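Selling by inbox

Small shops are going back to the email newsletter. Titton, a stationer with 2 branches, has 1,996 people on its list and writes to them every Thursday.

Hiwot Moges runs the list. She stopped paying for social adverts in the spring and put the money into better writing.

"People open it if the subject line is plain," she says. Her last one was opened by 1,224 readers, and 31 placed an order the same day. 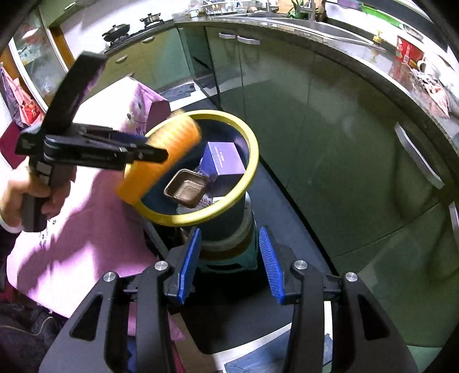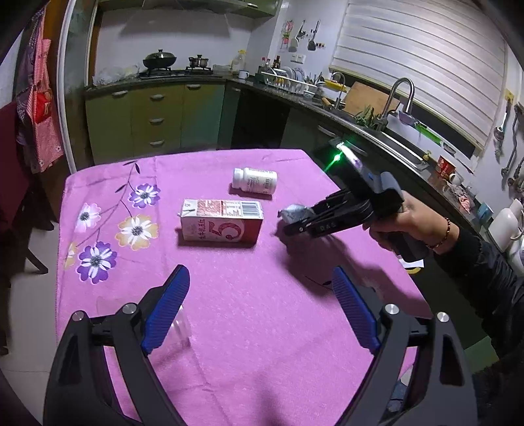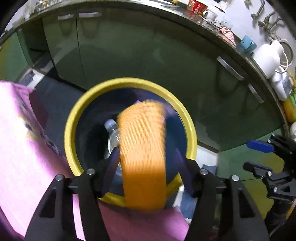

LAKIS, October

Karim Kanaan plans to start a list for his own shop next month.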